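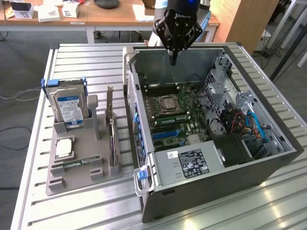

Why did the arm keep pushing after the memory module had stopped moving?
Because the force limit was switched on for the approach and switched off for the final press, and the program never switched it back.

Week 6 handout: The Wollow memory fault
Instructor: Joanne Sedgwick

Read the log before you read the vendor report. The report blames "part variation." Maybe. Every module in the batch was measured afterward by Afroza Mondal, and she found nothing out of tolerance. I would want a good deal more before I blamed the parts.

What the log shows

Cycle 1066 ran clean. On cycle 1067 the module went in at a slight tilt and caught on one side of the slot. The arm was in position mode by then, so it did what position mode does and drove to the taught height. Peak force at the wrist was 135 newtons. The board cracked next to the slot. The program then reported a good insert, which should bother you more than the crack.

It reported success on finger height alone. A jammed module and a seated one can leave the fingers within a hair of each other.

The proposed fix

Maes, the integrator, added a spiral search and a slower press, then ran 364 cycles without a fault. Compare that with the number of cycles before the first failure and decide how much comfort you take from it. Mariama Osei's notes also say the test used one case, clamped in one spot.

For discussion

1. Where would you put the force limit, and who should be allowed to change it?
2. What second check would you accept as proof of seating? A boot test is slow. Is it too slow?
3. The stop button worked. Why did it not help?

Bring a one-page answer to question 2.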